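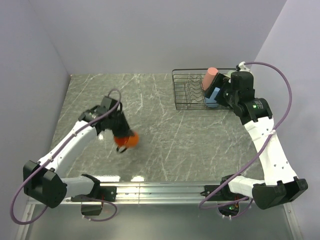
2 min read

4.2 Do dividers decide where things go?

Figure 2. Wire dish rack with wavy vertical dividers, set toward the back of a gray tabletop. A pink cylindrical object with a rounded top leans in the rack, and a light blue rectangular object is just in front of it.

Rack makers have long held that dividers teach people how to load. Put in a row of slots, the claim goes, and plates will find their way into them. The Vaughan survey repeats this as settled fact, and much of the later writing on kitchen layout cites Vaughan and moves on. We are less sure. The survey asked people how they loaded their racks and took them at their word. It did not look at the racks.

Our own records from the Tratcombe kitchens cover 201 loads in 13 homes, each noted once, after loading had stopped and before anything was put away. In homes with divided racks, flat plates did tend to stand in the slots. That much of the claim holds up, though it may say more about plates than about dividers. A plate laid flat in a narrow rack takes up most of the floor, and people who own only open baskets also stood their plates on edge, using the side of the basket or a heavy pot as a prop.

The trouble starts with everything else. Cups, lids, bottles, and children's dishes have no clear slot, and the dividers were of little help with them. We saw such items leaned across two or three slots, laid along the top of the wire, or left on the counter beside the rack. Wavy dividers like those in Figure 2 are sold as the answer for mixed loads, on the idea that the bends give round items somewhere to rest. A round item can certainly lean in such a rack, as the pink one in the figure does. Whether the bends have anything to do with it is another matter, and we know of no test that compares wavy wire with straight wire using the same set of dishes. The Skastside trial is sometimes cited for this, but it compared racks that also differed in depth and in the gap between wires, so its result could come from any of the three.

Placement raises a second doubt. Guides commonly tell people to keep the rack at the back of the counter to free up working space in front. The advice sounds sensible, and it may be right for a deep counter. In our records, though, the cleared strip in front of the rack seldom stayed clear. It filled with things on their way into the rack and things that had not fit. Counting that strip as saved space, as the Zureck layout guide does, seems generous to us. A fair measure would include the space used while loading is under way, and our single notes per load cannot supply it.

We therefore make no claim that divided racks are worse than open ones. Our homes were not chosen at random, the owners had picked their own racks, and a person who buys a divided rack may already be a tidy loader. What we do question is the step from "plates stand in the slots" to "the rack sorts the load." Section 4.3 takes up the items left outside the rack, where the two kinds of home looked much more alike than we had expected.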